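Bainbridge room – workshop notebook, March

Entered by Glenys Stockdale. Copy to Declan and Anoma.

9:40 a.m. Started with the sound system, as that was what went wrong at the last party. The left speaker cuts out when the bass comes up. Swapped the cables left to right and the fault stayed with the left speaker, so it is the box and not the lead. Declan opened the back. One spade connector on the woofer was sitting half off its tab. Pushed it home, crimped it a bit tighter, closed up. Ran the same playlist at party level for 25 minutes with no dropouts. Leaving it on the watch list until it has done a full evening.

Limiter: the hall at Fiditz has its own limiter on the stage sockets and it trips hard. When it trips, everything on those sockets goes dead, lights included. Ademir's fix last time was to run the lights off the kitchen side on the long extension. That works but needs the cable ramp across the doorway, and the ramp is still at Burka. Ask for it back before the wedding booking.

Load list for the wedding

Guest count is now 141, up from what was on the first form. The room is licensed for more than that so no problem there, but the table plan has to change. Beverley redrew it with the dance floor one panel row shorter. I would have kept the floor and moved the buffet, but the couple want the buffet where it is.

Tried out some table settings while the speakers were running. White satin on brown looks fine under the warm lights. Under the cold white ones it goes gray and every crease shows, so warm only.
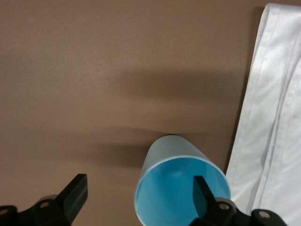 Lighting

Four par cans on each stand, two stands. One can on stand B is stuck on green. Reset it from the menu, set the address again, no change. Put a known good can in the same place on the chain and it behaved, so the fault is in the can. Tagged it and put it on the repair shelf. That leaves seven. Enough for Fiditz, not enough for Vilter, where the ceiling is higher and we always end up wanting one more.

Addresses written on tape on the back of each can. Please do not peel these off again. If you change an address, change the tape.

Haze machine: not touched today. Fiditz does not allow it anyway (smoke detectors in the main hall).

Money and paperwork

Deposit for the wedding is in. Total quote stands at 2,000 with the late finish included. The extra tables are 67 on top, which Anoma has told them by email and they have agreed to. Balance owed on the Vilter job is still 783. Second reminder went out this morning.

2:15 p.m. Back to linens. The satin slides on a bare tabletop if anyone leans on it. Clips hold it but look cheap from the front. Beverley wants to try a thin felt under it. I said one table first, then decide.

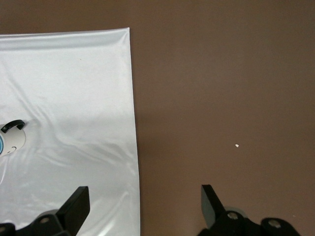
White satin on the brown top, creases still showing.

Steamer needs descaling before anybody uses it on the good cloths. It spat on a napkin this afternoon and left a mark.

To do

Ramp back from Burka – Ademir
Order one replacement can, same model, and a spare power link – Declan
New table plan to the hall, with the buffet position marked – Beverley
Chase Vilter again if nothing has come by the end of the month – Anoma
Felt for one table – me
First dance track: still have only the radio edit, they asked for the long version

Locked up 4:50 p.m. Left speaker is on the bench with its cover off the screws at the bottom, so check those before lifting it.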